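Molluvis Hand-Held Gripper – Build Kit

The Molluvis is a two-finger gripper tool for people who build and test at home or in a shared workshop. It ships as a flat pack of parts and goes together on any desk with a hex key and a small screwdriver.

What you get
Two black angular finger frames with triangular cutouts
Two rectangular pads, blue, textured
Grip body with trigger and linkage
Screw set, 58 pieces, including spares
Printed build guide

Assembly
Fit the pads before the fingers go on the body. Start all screws by hand, then tighten in a diagonal pattern. Check that both fingers travel freely and close square. If one leads the other, loosen the linkage clamp and reset it – do not bend the frame.

Compatibility
Fits the Orkmont wrist mount and the Cronin bench arm. The older Drumance mount needs the adapter plate, sold separately. Units shipped before October use the short linkage.

First tests
Work over a mat and begin with the fingers fully open. Small household items are good practice: a clear plastic box, a plug adapter, a slim handheld device.
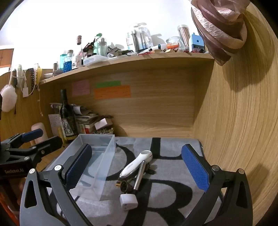
Close slowly and stop at first contact. Thin, polished parts such as metal rods should be taken near the middle of the pads. Retighten the finger screws after 7 days of use, and again whenever the pads are changed.

Spare pads are sold in packs of 2. Page updated Sun 26 April.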